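Can a robot clear the table yet?

Bent Bisgaard has spent most of his working life around machines that do the same thing all day. He started out servicing packing lines at Overgaard, moved to warehouse equipment, and now runs household testing at Dretalano, a small company that tries out chore robots for the firms that build them. When I asked him whether a machine could do his dishes, he said no before I had finished the question.

"It could do some of them," he said after a moment. "It could pick up a plate I put in the right spot. Then I would have to decide if that was less work than picking up the plate."

We met at his office in December, along with his colleague Dagný Dalsgaard, who writes the software side of the tests. Their work is less dramatic than the videos people share online. A typical job is clearing a table, wiping a counter or putting groceries on a shelf. The robot gets the same job again and again with small changes, and somebody writes down what went wrong.

Dalsgaard said the changes matter more than the job. "Move a bowl to the other side of the table and you may have a different problem," she said. "The arm has to come in from another angle, and now its own elbow is in the way. A person leans over without thinking about it. We have to think about it."

Much of the practice takes place in simulation, where a mistake costs nothing and a room can be reset in a moment. The last set of table tasks ran 3,096 times on the computer before anyone tried it with a real arm. The real arm got 300 tries, spread over some 5 weeks.

I asked how the two compared. Bisgaard said the computer version always looks better on paper. "Dishes in the computer don't have soup on them," he said. "They don't stick to a placemat. You get a good number and then you go downstairs and the number drops."

Dalsgaard was a little more patient with it. She said simulation is where you find the plain errors, such as a hand that opens too late or a body that blocks the robot's own view of the table. "You want to find those early," she said. "I would be embarrassed to find them with a customer's glassware."

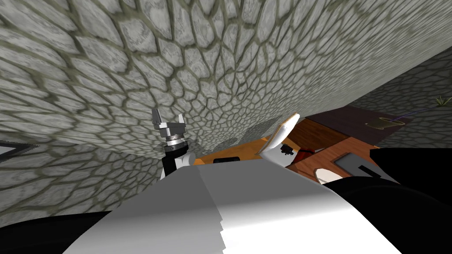
She also likes that she can change a room whenever she wants. Walls, tabletops and lighting can all be swapped, and the combinations don't have to look like anybody's kitchen. If a robot only works in front of one kind of wall, she said, it has learned the wall.

Shop floors are further along. Bisgaard pointed to Landitz, a parts supplier he used to visit, where four machines load trays through the night shift. The trays are all the same size and they arrive facing the same way. "That is most of the trick," he said. "They fixed the room first – then they bought the robots."

Homes don't get fixed like that. People leave mail on the table and move chairs, and they expect the machine to cope. A client called Kandero once asked Dretalano for a robot that could tidy a child's bedroom. Bisgaard said they talked the client down to putting blocks in a box, and even that took most of a spring.

Neither of them wanted to name a year when a household robot would be worth the money. Dalsgaard thinks folding towels and loading a dishwasher will come first, slowly, with a person nearby to help out. Bisgaard would settle for one that carries laundry up the stairs.

"I have bad knees," he said. "I'd pay for that one."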